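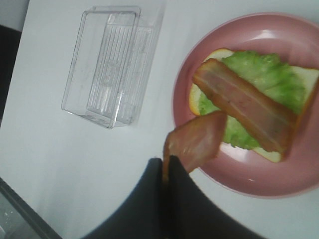 Ullham Lunch Club - progress report to the Cerotholm Fund
Period covered: January to May

Summary

The club is open, the kitchen has passed its inspection, and people are eating. When we applied we promised a hot two-course lunch every Monday. What we serve is soup and a sandwich. We mentioned in our last letter that the oven was giving trouble, and it has now stopped giving anything at all.

Meals served

We served 690 lunches against a target of 767. Most of the shortfall is from January, when the hall had no heating and our regulars sensibly stayed at home. Since March we have been at or near the number we planned for, and on two Mondays we ran out of bread.

The menu

The bacon sandwich has beaten everything else we have tried. It is served open, on one slice of white bread, with lettuce under the bacon. We began with lids on, but half of them came back on the plates, so we dropped the second slice and the bread bill went down with it. The lettuce was put in to satisfy the part of our application headed "healthy choices". It does get eaten, mostly by people who haven't noticed it.

We also tried a lentil bake (cold in the middle, see oven), egg and cress (popular, but the smell stayed until Thursday) and a beetroot wrap, about which the comments book is quite frank. A version without meat, with grilled mushrooms, is on offer every week and now accounts for a fair share of the orders.

Equipment

The grant of 2000 pounds has gone on the following:

Frying pans, boards and knives
Plates and bowls
Second-hand fridge from Cozma Catering, including delivery
Food hygiene course for 4 helpers
Repairs to the sink

The fridge hums in a way that makes conversation difficult at the nearest table, but it holds its temperature and we have stopped apologising for it. The old plates, which belonged to the hall, were down to a set that would not stack. The new ones have a decent rim, and soup now reaches the table in the quantity it left the hatch.

Problems

The oven. Julik Repairs have looked at it twice and on the second visit took their hat off. We have a quote for a replacement and will send it separately, with no pressure implied - though we do note that the winter menu depends on it.

Storage is also tight. The Brownies have the big cupboard and are not minded to negotiate.

Next period

We plan to start a second sitting at 1.15, try a fish option, and order more bread.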